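Reading time: 2 min
Last updated: 1 August 2020

Minutes of the cell maintenance meeting, bin picking cell, Drarngate workshop

Present: Oi-ling Man (chair), Marthinus Mtshali (cell technician), two operators from the day shift, and the writer of these minutes.
Apologies: the electrical supervisor, who is at the Rondport site.

1. Minutes of the previous meeting
The minutes from June were accepted with one correction. The spare wrist cable was ordered from Jenonden, and it was not taken from our own stock as written there. Marthinus asked that the stock list is corrected also.

2. State of the cell
Marthinus reported that the cycle counter stands at 3,734 picks after the last reset. The arm has stopped 2 times in this period. Both stops came when the wrist was turned far to one side while the arm was low in the bin. He could restart from the panel each time and found no fault in the drive. He believes that the cable was pulled and that the connector lost contact for a moment, but he has not proved it.

Oi-ling asked if the speed was changed before the stops. The speed was at 60 percent, as agreed. One operator remembered that the second stop came directly after a tool change, and this is not in the log. Operators will from now write every tool change in the log, also the short ones.

3. Wrist limits
There was a long discussion about the limit of the last axis. The operators would like to keep the full range, as they need it for long parts that lie against a wall. Marthinus prefers a lower limit until the cables are done again. It was agreed to reduce the range by 10 degrees on each side for the moment. Parts which cannot be reached this way are to be moved by hand, with the cell in stop and the key removed.

Action: Marthinus changes the limit and saves the old values under a separate name.

4. Cable routing on the arm

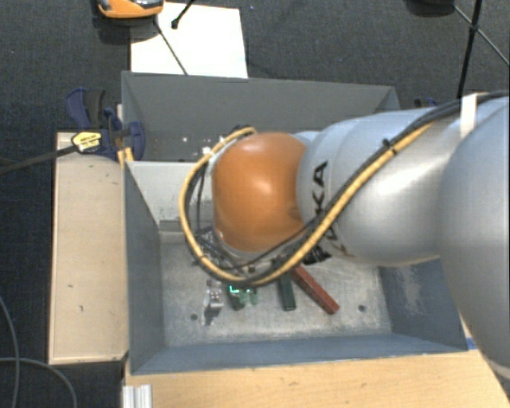 The slack in the cables must be set again with the arm in its lowest picking position, and the check must be done at both ends of the wrist range. At present the thick yellow cable passes under the orange joint and comes up around its left side in a loop, with thin black wires hanging inside it. Oi-ling is concerned that such a loop can catch on something in the bin. Marthinus answered that the loop cannot be taken away completely, or the wrist will pull on the connector again. He proposes to make it smaller and to tie the thin wires together. He also wants to replace the zip tie on the silver segment with a strap like the white one farther back on the arm – a narrow tie can cut into the cable over time. The others agreed. The Sjögren guide sleeve was mentioned as a possible solution, but the price is not known yet.

Actions: Marthinus does the new routing and runs the arm at low speed in all corners of the bin before normal work starts. Oi-ling asks for a price for the sleeve.

5. Bin and clamps
The position of the bin is to be checked at the start of each shift. If a clamp was opened, the bin position must be taught again before the first pick, even when the bin seems to stand in the same place. The operators asked for a short written instruction for this. Oi-ling will write it and hang it at the panel.

6. Any other business
The backup of the controller is old. Marthinus will make a new one after the limit is changed and before he touches the cables. The key for the tool cabinet is still missing – whoever has it should please bring it to Oi-ling.

The next meeting will be held when the new routing has run for one full week. Oi-ling will send the invitation.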